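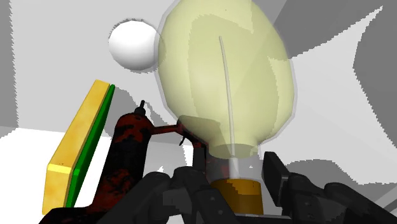

Computer render of a light bulb with a pale yellow globe

How to track down radio noise in your own house

If your receiver has slowly filled up with buzz and hash over the last few years, you've got plenty of company. Mine got so bad one January that I nearly gave up on medium wave altogether. I live on the edge of Utden, which ought to be a lovely quiet spot, and I was hearing less than I used to in a top-floor flat in the middle of Indley! So I spent a few evenings hunting, and this is how I'd do it if I had to start again.

What you need

A small battery portable with an AM band and an internal ferrite rod aerial. Mine's an old Tazi with a cracked tuning window, and it's perfect for this (the worse the radio's looks, the happier you'll be crawling behind the fridge with it). You'll also want a notepad, a torch, a few clip-on ferrites and somebody in the house who doesn't mind the power going off for a bit. Ask first. I didn't, and there was a cake in the oven.

Step 1: Find out what the noise sounds like

Go to your main receiver and find a gap on the dial with no station in it. I use two, one near 730 kHz and one near 1290 kHz, as some noise is strong at one end of the band and hardly there at the other. Listen to each for a minute and write down what you hear. Is it a steady buzz, a rough whine, a tick, or something that comes and goes? Write the time down as well. My own notes say things like "angry wasp, 7 pm, gone by bedtime", which turned out to be more use than any S-meter reading.

Step 2: See if it's coming from your house at all

Warn everyone, shut down any computers properly, then run the portable on its batteries somewhere near the middle of the house. Tune to one of your gaps, turn it up, and switch off at the main switch in the consumer unit. Leave the covers on everything, you only need the switch.

If the noise stops dead, it's yours. If it carries on just the same, it's either coming from outside or from something with its own battery, so check for laptops, alarm panels and uninterruptible supplies before you start giving next door funny looks. If it drops but doesn't vanish you've probably got more than one source. That was me.

Step 3: Narrow it down by circuit

Switch the main back on and check the noise has come back. Some things take a few minutes to wake up, so have a cup of tea and be patient with it. Then turn the circuits off one at a time, listening to the portable after each, and put each one back on before you try the next. Note down every change, even the small ones.

In my case the upstairs sockets took away the wasp, and the kitchen ring took away a sort of gritty hiss I hadn't even noticed underneath it.

Step 4: Walk about with the portable

Now for the fun bit. Take the radio into the suspect room and move it slowly near anything plugged in. Turn it as you go. The rod aerial inside has two deep nulls, off its ends, so when the noise dips to its weakest the ends of the rod are pointing along the line of the source. In most portables the rod lies along the top of the case.

Do be a bit careful with this indoors. House wiring carries noise all over the place, and the radio will happily get excited over an innocent length of cable in the wall. If the noise seems to be everywhere, tune to a quieter part of it or turn the radio so it's nearly nulled, and try again. Then unplug things. Really unplug them, don't just switch them to standby.

The usual suspects are:

Plug-in power supplies, especially the featherweight ones
Phone and tool chargers
Dimmers and some LED lamps
Powerline network adapters
Televisions and the boxes underneath them
Fish tank heaters and old thermostats (clicks and crackles)

My wasp was the power supply for a Cumora desk fan. The hiss was a cordless vacuum charger, and I'd walked past it with the radio at least twice.

Step 5: Fix it

The best cure is to get rid of the thing. Swap the supply for a decent one of the same voltage, the same polarity and at least the same current rating, or just unplug it when you want to listen. I did that with the vacuum charger and it's on a switched socket now, so it's off whenever I'm in the shack.

If it has to stay, try a ferrite on the lead, as close to the noisy box as it'll go. One pass through a clip-on bead does very little on medium wave. You want several turns, so get a ring or a big clip-on that the cable will wrap through properly. I got 4 turns of the fan's thin output lead on mine and the difference was plain to hear, though a ring with room for more would have been better. Use a mix sold for low frequencies (type 31 is a common one). Don't cut any mains cables or open any sealed supplies to do this.

Step 6: Move your aerial

Even after all that there'll be some rubbish left over. Getting the aerial further from the house helps more than you'd think. Mine used to run along the gutter, and shifting it to the back fence dropped the background again. I also wound a few turns of the coax through a ferrite ring where it comes in through the wall, to stop the outside of the braid bringing house noise back up to the aerial.

Check again later

Go back to your two gaps every so often and compare them with your notes. I do mine on a Wednesday evening when the house is full and everything's switched on. There's a new tick near the bottom end at the moment, quite faint, and I've got my eye on the doorbell.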